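The Munport Kitchen Notebook
Home Tips Pantry Letters
Where to put all those soda cans
By Carola Strobel

Every year, right when the cookies are cooling and the good tablecloth is at the cleaners, somebody in our family comes home with far more soda than we have any sensible place to keep. I love them for it, I do, but I also like being able to open my pantry door without moving four things first. So I've gathered up everything I know about storing cans and bottles, with a good deal of help from readers (you are a generous bunch!), and I hope there's something in it for you.

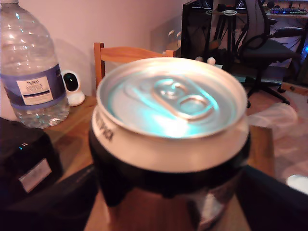 4 min read

Start by clearing a table. I know it sounds like making more work, but if you bring all your drinks out to one spot, the cans and the big water bottles and whatever has been hiding behind the flour, you'll see what you have and you'll quit buying more of it. Ours went two summers without this treatment, and one July I found a case of ginger ale under the stairs that I'd bought for a graduation party. The graduate was already a junior in college.

Wipe the lids while you're at it. A damp cloth with a drop of dish soap, then a dry one, and run your finger around the inside of the rim where the dust likes to settle. Do get under the pull tab as best you can without lifting it. My mother did this with every can of peaches she ever owned and I've never been able to stop.

Now, shelves. Measure before you buy anything, and measure the height between the shelves as well as the depth, with the door shut if it has a rack on the back. I bought a Skundell can rack last winter without doing this and it sat in the hall for a week looking at me. It's a lovely rack. It lives at my sister's.

If you have the height for it, two cans high is plenty for loose ones. Set the bottom can down on a flat surface, well back from the edge, and center the second one so its base settles inside the rim of the can below. If it rocks, lift it off and try again, and check for a dent or a dried drip on the lid. Shelf liner with a little grip helps too, the rubbery kind, cut to fit right into the corners.
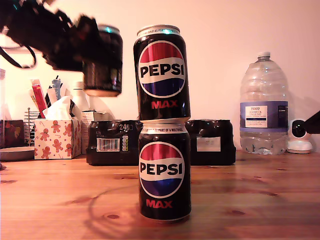 Multipacks I leave in their plastic for as long as I can stand it. A 24-pack still in its wrap lies down nicely and stays put, and you can slide one next to another like books. Once you do open one, slit the film at one end with scissors and take the cans from there, so the rest stays snug. Phyllis Penrose wrote in to say she puts a strip of masking tape on each pack with the month she bought it, and I've copied her ever since.

Heavy things go low, please. Leif Bakke had his on a top shelf over the washing machine, and the brackets let go in the night. He says he thought it was the roof.

Keep cans out of the garage if yours freezes, and away from the oven and the water heater. Mine are on the floor of the coat closet, behind the boots, where it stays cool and dark all year.

Next time, Josefina Figueroa's trick for getting candle wax out of a runner.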